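Aug 7, 2020

I gave up dryer sheets in May and have been doing laundry with plain soda and soap.
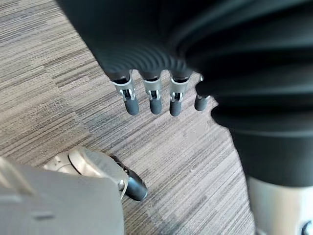

Hard water is the main problem in our building. Soap leaves a film, and towels go stiff. I now use 16 grams of soda per load. Rounded fingertips like those dark gray ones would be kinder to knits than my nails, which snag everything. Viktória Tóth told me to skip the hot cycle, and she was right.

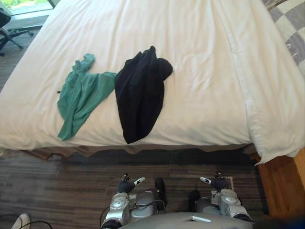 Green shirt on the white duvet.

Vinegar in the rinse helped the towels most. I buy the 700 ml bottle. 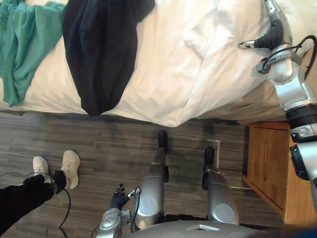

It lasts me 9 loads, and the smell is gone once things are dry.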